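Teaching by hand: notes from the soft toys sessions

Quick one this month, I'm behind on everything and the newsletter was due at 5. Sorry to whoever is laying this out.

So. Soft toys. Since September we've been doing the sorting task with the hand-held grippers, tray on one side, box on the other, move the toys across one at a time, put everything back, go again. Sounds dull. Is dull, by the second hour. But the numbers are finally looking decent and a few of you have asked how it's going, so I'm writing it down once and then pointing people here.

Where we are: 116 good demos from the hand-held grippers, 14 done over the remote arms at the Jenine bench. Another 20 hand-held ones got thrown out, mostly for going too fast. More on that further down.

Why by hand

Short answer, speed. With the remote arms you sit at the leader, move it, the follower does the same thing a bit later, and you spend the whole time waiting for your eyes to catch up. Gorazd Kelmendi is good at it. The rest of us are not. I did one toy in the time he did the whole tray and I squashed it into the box wall on the way in.

With the gripper in your hand you just pick the thing up. You feel when the pads have closed on it, you feel when it's slipping, you correct without thinking. All of that ends up in the recording. Someone who has never done it can be useful in 2 or 3 tries, wich is not true of the arms at all.

The catch is that your hand can do things the robot arm can't. Wrist rolled right over, elbow up by your ear, reaching in from behind the box. Feels perfectly natural, records beautifully, and then the arm hits a joint limit on playback and sits there. So keep it boring. Come in from the front, stay upright, pretend your shoulder is bolted to a post.

What soft things do

We started on blocks last spring and got cocky. Blocks stay the shape they are. Plush doesn't – you push on one side and the other side comes up to meet you, or the whole thing rolls. A round toy with a slick cover will squirt out from between the pads if you pinch too high. You have to go down over the widest part and close late.

Then there's toys lying against each other. You go for one and get a bit of the neighbor. Vojtěch Procházka wanted to space them out nicely to begin with and I said no, leave them bunched, nobody's shelf or toy bin looks like that. We argued, we compromised, half the runs are spaced and half are in a heap. The heap runs are slower but I think they're worth more. Vojtěch still disagrees and will tell you so if you stand near the kettle.

For the heap runs I go for the nearest one first, with the pads opened right out before I get anywhere near it. The burger is a good starter. Squashy, but a decent shape to get hold of. 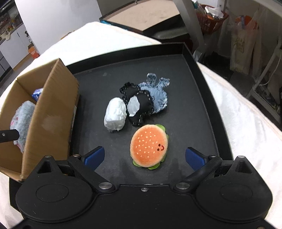

Things to do before you record

Please read this even if you've done it before. Last batch we lost most of a session over the first one.

Open and close the gripper fully, twice, before the first pick. The width reading is taken from that. Skip it and every grasp in the file is off.

Wipe the pads. Fluff builds up on them fast with this lot and then things slide. Dry cloth, no spray.

Shuffle the toys between runs. Tip them out, don't place them. If you place them you will place them the same way every time, everyone does.

Box can move a bit from run to run. A hand's width is fine. Turn it too if you like. Don't put it where you have to reach across yourself.

Leave the background alone. I had somebody tidying up before every session and very kind, thank you, but the policy has to work in rooms with stuff in them. We had a version from the Rudine bench that was trained against bare walls and it fell apart the minute it saw a kitchen.

Slow down. Slower than that. All 20 of the rejects were people whipping the toy across and letting go in mid air above the box. Looks fun. The robot learns to throw. Lower it in, open the pads, come straight up, then go back for the next.

If you fumble, carry on. This is the one people find odd. Dropped it? Pick it up again and finish the run. We want a few recoveries in there. Only stop if a toy ends up on the floor, then scrap it and start over.

Say the run number out loud at the start. Saves me hours.

First playback

We ran the first trained version on the arm at Pevorness, a small test, just to see. It picks well when there's clear space round the toy. It hesitates badly over the heap, goes down, comes up, goes down agian, like someone choosing a chocolate. Gorazd thinks it can't decide between two toys and we need more demos where the picker commits early. I think it's partly the lighting in there, which is awful. Probably both.

Nice moment though – it dropped one short of the box, stopped, went back and got it. That came straight from the fumble runs. I may have shouted.

The arms aren't going away by the way. The plan is to use them for corrections: let the robot run by itself, and when it dithers, someone takes over on the leader for a few seconds and then hands back. Short takeovers are much less painful than driving the whole task. Gorazd has a version working at Jenine, needs a foot pedal so you don't have to let go to press the key. If anyone has a spare pedal, any kind, let him know.

Wanted

More hands. Literally. Nearly all of the runs so far are from three people and we all grab things the same way now. Left-handers especially. Small hands also good, the grip is adjustable, ask and I'll show you where the screw is.

More toys. Long thin ones, floppy ones, things with legs. Clean please. Nothing that makes a noise, we learned that one.

Sign-up sheet is on the door of the Deschamps room, mornings are best, I'm usually there by 9. Bring a drink and something to listen to.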